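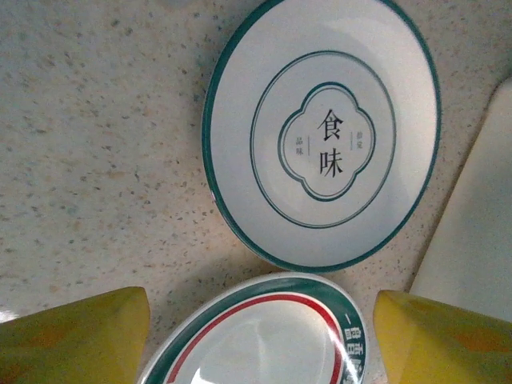
*Two green-rimmed plates on the counter, with the gripper fingers on either side of the nearer one.*

# Budget for the plates first

Most equipment plans for kitchen automation start with the arm. The arm has a list price, a lead time and a data sheet, so it fits in the first row of the spreadsheet. Grippers go in the second row. Everything the gripper will touch goes in a row called "misc.", usually with a round number in it and no quote attached.

I think this order is wrong, and that it accounts for a good part of the overspending I see in small projects. The dishes, the counter and the fingertips should be specified before the arm is chosen.

Consider the two plates in the photo. Both are white with a dark teal-green band at the rim. One has a thin green ring around the well and a printed emblem in the center; the other has a thin red line inside the band. A purchasing form would call both of them "plate, white, green rim" and accept either as a substitute for the other. A planner can't. Rim height, foot diameter, outer lip and glaze all affect whether a finger can get purchase, and none of those can be read from a catalog photo. They have to be measured on samples, and somebody's hours have to be charged for measuring them.

The same goes for glare. The nearer plate throws a bright highlight from its center. A vision package quoted against matte test objects will have to deal with that sooner or later, either in software time or in lighting. Both cost money. I have seldom seen either one in a first-draft budget.

## What the quote covers

On the last plan I wrote, we compared two vendors, Fimell and Prerkon. Fimell offered a complete cell: arm, gripper, mount, controller, one year of support. Prerkon quoted the arm alone and left the rest to us. On paper Prerkon was the cheaper by a wide margin. After we added the mount, spare fingers, cabling and integration hours, the gap closed to 13 percent, and that was before any allowance for our own mistakes.

I would still not say that the bundled quote is always better. It hides the price of the parts that wear. Fingers are the obvious case. They sit at the point of contact, they get scraped along hard counters, and they take the load when a plate rim comes up at a bad angle. A plan should carry them as a consumable with a unit price and a replacement interval, in the same section as gloves and wipes. If the vendor will not give a unit price for a finger, that is a cost too, and it should be entered as a risk with a figure next to it.

## Buy the dishes in bulk, and buy them badly

My second objection is to clean test sets. Teams like to buy 50 identical plates. The supplier gives a discount, the trials are easy to repeat, and the success rate looks good in the January review. Then the equipment goes to a kitchen where the shelf holds whatever has survived several years of reordering.

We split the order instead. Half came from Jovero as a single pattern. The other half was mixed restaurant ware – rims with and without lettering, different inner lines, a few pieces that nested poorly. Per piece, the mixed half cost more and took longer to log. It was also the half that changed our design. Two plates lying a short distance apart on a counter are a different task from one plate in open space, because the finger needs room to come down between the rim and whatever is next to it. A cutting board propped nearby takes away more of that room. Such clearances determine finger thickness, and finger thickness should be settled before the gripper is ordered.

Breakage belongs in the same section. Put in a real allowance and expect to use it. An operator who has been told that each plate matters will run slow, cautious trials, and slow trials consume staff time at a rate that makes ceramic look cheap.

## Where I would move the money

Dissanayake, the internal name for our current plan, puts two items ahead of the arm: a measured inventory of the dishes and a mock-up of the counter with its usual clutter. Together they take a small share of the total. The arm is picked afterward, on payload, reach and wrist size, from a shorter list than we started with.

The usual complaint is that this delays the long-lead purchase. It does, and the delay should be scheduled openly. An arm that arrives early and waits for fingers is on the books, out of warranty sooner, and taking up bench space. Finance departments tend to read an early delivery as progress. I would ask them to look at the date of the first useful trial, and to hold the arm payment against that.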